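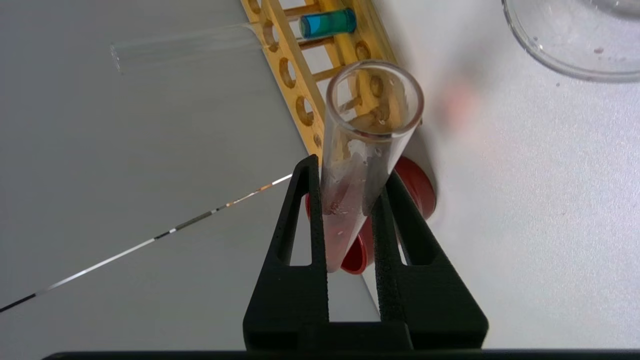 Page last changed: March, 4:10 pm

Unit 6: Giardia and backcountry water

Giardia is a gut parasite spread by cysts in water. Cysts survive for weeks in cold streams, so clear water is no guide. Rolling boil: one minute, or three above 6,500 feet. Symptoms start one to three weeks after exposure.

Reading: Khunthong handout, section 6. 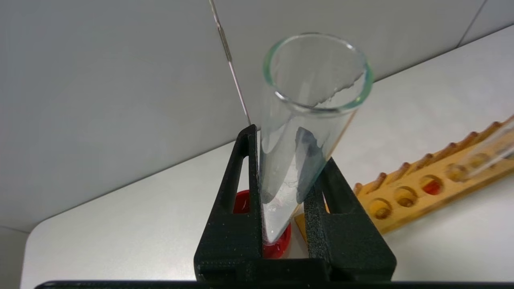 Comment from Rutari: does chlorine work as well as boiling? The handout skips it.

Less reliable for Giardia. Boil, or use a filter rated 1 micron absolute.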